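Teleop or hand guiding for the mug task?

kamran_n
Wed 29 May
I've got 59 demos of the mug pick in sim, all by remote control. Loving it! Is hand guiding worth trying on the real arm?

jorneo_phil
Yes! You feel the joints, and your paths come out so much smoother.

kamran_n
But then my hands are in every camera view — doesn't that hurt training?

soudabeh_t
It does, I disagree with Phil. Stay on teleop and slow down near the rim. 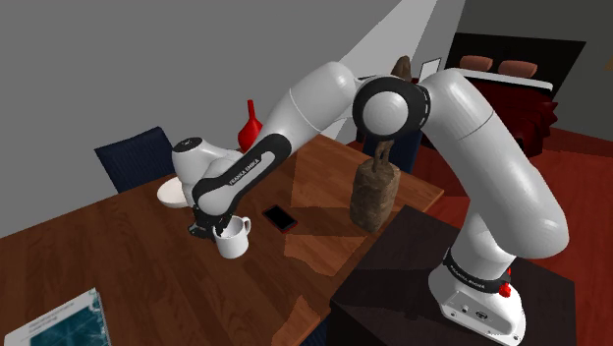
I'd also move the phone and the bowl between demos, then record 328 and retrain. Can't wait to see it run!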